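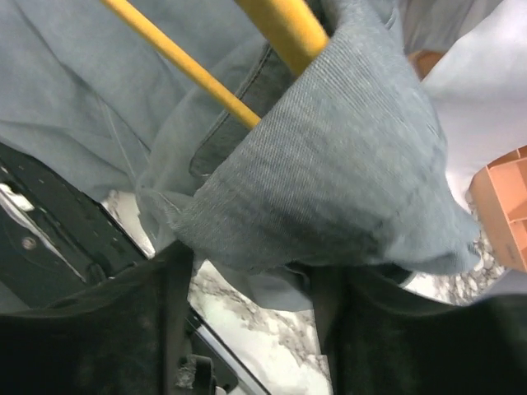 I've finally got a proper hanging rail after years of piling everything on a chair, and now I'm stuck on hangers of all things. I bought a big mixed bag of plastic ones in the market at Sitden and thought that would be the end of it, but heavy things and light things behave so differently! Denim is the worst. You can see the diagonal ribs in the weave of this one, it's sturdy stuff, and next to it those yellow rods look a bit hopeful to me. There are what look like loose threads at the corner of the cloth too, and I don't want to make that worse by yanking it about.

My other trouble is shirts and T-shirts. I lay them flat on the table, put the hanger near the collar and then can't decide which way in is best. If I push it down through the neck I worry about the collar going baggy. If I feed it up from the hem, the whole thing ends up in a heap and I have to smooth it out all over again. I've got a marble-patterned tabletop and soft fabric slides all over it.

So really it's two things. Is there a right way to get a hanger into a shirt? And should jackets, checked shirts and a white dress shirt all be squashed up together on one bar, or is that why everything comes out creased? I would like to stick with the plastic hangers if I can, as I've already paid for them (8 pounds the lot, so not a tragedy if the answer's no).

Thanks in advance, and sorry for the ramble.
Posted by Voltdale, May 5, 2020

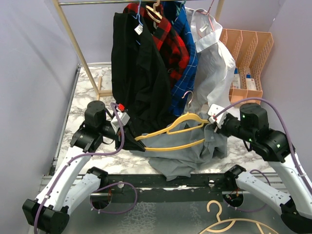 Sturka replied

Up from the hem every time for anything with a neck that doesn't open. It feels fiddly for the first few and then your hands just get on with it. Lay the shirt face up, gather the bottom hem a bit, slide the hanger up inside hook first, and bring the hook out through the neck. Then do one shoulder, then the other. No pulling on the collar at all.

For a shirt with buttons you can skip all that. Undo it right down, lay the hanger across the shoulders and fold the fronts over. Do up the top button and perhaps one in the middle so it doesn't slither off.

As for your table, put a bath towel down first! I hang things up on our kitchen worktop and it was like an ice rink before I did that. The towel grips the cloth and you can smooth the sleeves without the whole shirt travelling.

I'd give that crumpled grey one a good shake before it goes on the hanger too, and hold it by the shoulders when you do it. Shaking from the hem never did much for mine.

Dudek replied

Agree about the towel. On the denim, I wouldn't hang it wet on thin plastic. I had 12 thin hangers from a bargain shop and 2 of them snapped in the first month, both under wet jeans. Dry is probably fine. If it's trousers or a skirt, fold it over the bar and keep the fold smooth or you'll get a line across the knee.

Snip the stray threads with small scissors and leave it at that. Don't pull them.

On the squashing question, yes, that's your creases. I'd leave a finger's width between each thing. Put the black jacket at one end where it can hang straight down, and keep the white shirt away from the dark stuff, particularly anything new that hasn't been washed yet. And take the tags off if you're keeping them! I left one on a shirt in April and it rubbed a mark on the one next to it.

Voltdale wrote back

Brilliant, thank you both. Towel is going down tonight. I'm going to try the hem way on the grey one first and work up to the rest. I might move the flannel shirt to a hook on the door as well, it takes up more of the bar than anything its size should.

Help Pages > Home and Laundry > Clothes Storage > Hangers and rails
Contact us | Copyright Sitden Neighbours Help Pages | Back to top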